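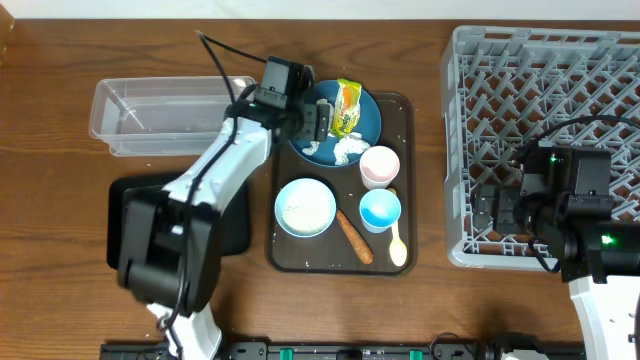
Lunch for one, all on the tray. The rack on the right gets its turn next.

I have become a tray person. It started in January, when I moved into a rental in Lellbridge with a kitchen so small that every trip to the sink felt like a commute, and now I can't eat a bowl of rice without one!

My rule (I have exactly one) is that everything goes out on the tray and everything comes back on it. Cups, spoon, plate, the wrapper from whatever I snacked on. Then the sorting happens in one spot, with the trash heading one way and the dishes the other – and I get to keep my elbows on the table while I do it.

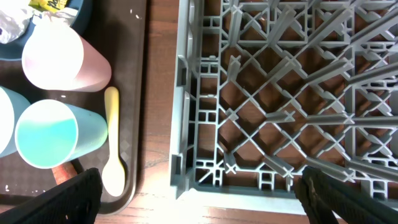 The dish rack took me longer to get right. I dithered for weeks between a fancy wire one from Dzene and a plain plastic one, and plain won. Pegs are what you want, lots of them, because small cups tip over on flat racks and then you have a puddle sitting in each one by morning. I paid for the wire kind years ago, a Bevance, and it rusted at the feet within 2 summers. Never again.

Crumbs are my other obsession. A tray with a raised rim keeps them off the wood, so I just carry the whole thing to the trash and tap it – very satisfying. My old one from the Plodetti market was flat as a pancake and I swept that floor every single night.

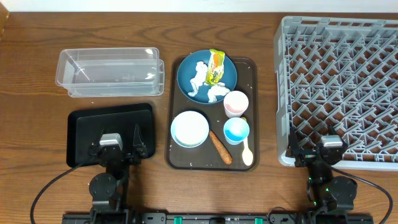

Plate, cups and spoon on the brown tray, with the clear bin and the black tray over on the left.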